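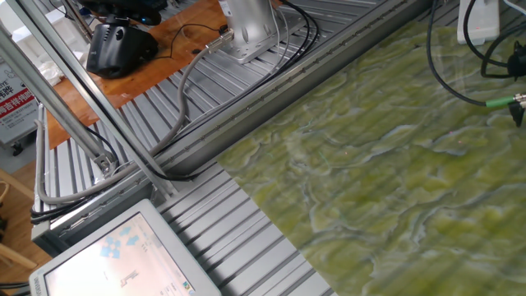 Grupo de Superfícies e Revestimentos Decorativos, Departamento de Materiais

4.2 Padrões impressos que imitam mármore

A literatura comercial sobre revestimentos impressos repete há anos que o desenho «esconde» a sujidade e o desgaste. Nas secções anteriores tratámos os lisos, onde a afirmação nem se coloca. Nos marmoreados a questão é outra, e os argumentos disponíveis parecem-nos fracos.

Figura 3. Superfície com padrão de mármore verde: manchas verde-azeitona, lima e verde-amareladas, separadas por veios claros e ondulados. Notem-se os reflexos suaves da luz superior.

O padrão da Figura 3 pertence ao grupo a que chamamos, por comodidade, «de veio contínuo». Os veios serpenteiam como curvas de nível, e é esta semelhança que nos leva a duvidar da designação de mármore. Poucos observadores familiarizados com a pedra a tomariam por tal. O catálogo da Fendbridge arruma os desenhos deste tipo entre as «pedras naturais»; o da Flesov, mais prudente, fala em «fantasia mineral». Adotamos a segunda expressão sem entusiasmo.

A tese do ocultamento assenta quase toda no relatório Beddoe, que reuniu 2.083 avaliações visuais e concluiu que os padrões de contraste médio reduzem a perceção de manchas. Lido com atenção, o relatório oferece menos do que promete. Das 2.083 avaliações, apenas 271 dizem respeito a padrões com veios; as restantes referem-se a granulados e a lisos. Além disso, todas foram feitas sobre amostras de mão, observadas na vertical e a curta distância. Não vemos como transpor o resultado para uma superfície extensa, deitada e iluminada de cima, onde o brilho interfere com o desenho.

A Figura 3 ilustra bem a dificuldade. Um fio fino esverdeado, pousado perto do meio da superfície, tem uma cor próxima da do fundo, e um defensor do ocultamento dirá que é exatamente isso que se pretende. Mas a coincidência de cor é um acaso favorável. Um fio claro poderia confundir-se com um veio; um fio escuro, supomos, saltaria à vista. O padrão não esconde «a sujidade» em geral — esconde, quando muito, aquilo que se lhe assemelha. Quem tem de limpar uma superfície de trabalho pode até considerar isto um defeito.

Quanto ao brilho, a superfície apresenta um lustro ténue. O fabricante Tralosine sustenta que um acabamento desta ordem «dá profundidade» ao veio e resiste a 2.000 ciclos de limpeza sem alteração visível. A segunda parte da afirmação é verificável, embora a ficha técnica omita o pano, a carga e o produto usados, o que a torna inútil para comparação. A primeira não sabemos sequer como medir. Em inspeção visual, os reflexos formam estrias claras que competem com os veios, também eles claros, e a profundidade alegada pode não passar desse efeito.

Fica por discutir a repetição do módulo. Num desenho irregular, a repetição deveria denunciar-se numa extensão suficiente de material, mas a vista da Figura 3 é parcial e abstemo-nos de a usar como prova num sentido ou noutro. O ensaio com observadores descrito em 4.3 foi pensado para isolar este fator, com as reservas que ali se indicam quanto à iluminação.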